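Two-armed robot for room turnarounds – what happens to our jobs? Anyone been through it?

Posted in Work & Employment > Hotels, cleaning, facilities

Amarachi Odukoya
Hi all, hoping someone has done this already. I'm a shift lead in a serviced apartment block, 70 rooms, mix of studios and two-beds. Management have told us we're getting 2 robots from September, the kind on a base with two arms. Brand is Molier. They go in after checkout, open up, shut windows and doors, pick up towels and rubbish, that sort of thing. We do beds and bathrooms and sign the room off.

They say no job losses. Fine, but the rota draft has one person less on the late shift and "remote supervision" written next to my name with no explanation. No extra pay mentioned either. Is that a real job or do I just get shouted at when it's stuck in a doorway? And do I have to agree to it? Contract says "housekeeping and related duties".

Also my older staff are worried about being watched by the cameras on it. Not sure what to tell them. Thanks, typing on break so sorry for the mess.

Murdo Innes
Same everywhere mate. They said no job losses at my old place aswell and then just didnt replace anyone who left. Get your CV ready.

Amarachi Odukoya
Cheers Murdo, very cheering. How long did that take?

Murdo Innes
Under a year. Not even robots, just a new booking system.

Titilayo Shehu
Bit more useful hopefully. We've had ours since spring at a smaller place, different supplier (Hatov) but same idea. I do the supervision job now, three shifts a week, rest is normal housekeeping.

What it is day to day – you sit with a screen, it works through the rooms, it asks for help when it isn't sure. Doors mostly. Half-open doors were awful for the first weeks, and attic rooms. You say yes or no, or you take over the arms yourself. Then a room comes up that's a pig and you're on it for ages while two others wait. So it is a real job and it's tiring in a different way. My back is better, my eyes are worse. Ask for proper screen breaks, we didn't and had to go back and argue.

Things I'd get in writing before September:
Your pay rate on supervision shifts. Ours went up a bit but only after we asked.
Who goes to the room when it stops. If it's you, then who is on the screen?
Room times. Ours got cut straight away as if the robot did half the work, it does not do half the work.
Who gets trained. They trained only the youngest two at first and that caused bad feeling. Everyone should get a go.

We started on the simulator, which I'd ask for. Fake rooms, no guests, nothing to break. They tip the whole room over at an angle in some of them so you get used to judging where the hands are compared to the door and not trusting what looks level. Made me feel sick the first go. This is the sort of view you get, looking out over the robot's own body:
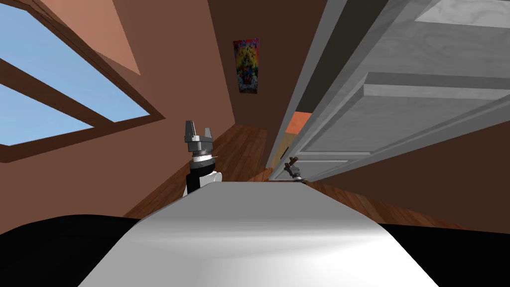
Training sim, tilted room with the door open. Left gripper is the near one, right one is further off down by the door.

Took me a few sessions. One of our ladies who's never played a computer game in her life is now better at it than me, so don't let anyone tell your older staff they can't.

Prakash Shenoy
Agree with Titilayo. On the contract – "related duties" is vague, but a whole new role on a screen is worth challenging. Don't refuse outright, write and say you'd like to discuss terms, and keep a copy. Union if you've got one, if not a free advice service will look at the wording with you.

Cameras: ask for the policy on paper. What's recorded, how long it's kept, who can look, and whether it can be used in a diciplinary. If they haven't got one yet, they need to write it before the things turn up.

Amarachi Odukoya
Brilliant, thank you both. Asked about the simulator this afternoon and my manager had never heard of it – she's ringing Molier. Will post again when I've got the rota sorted.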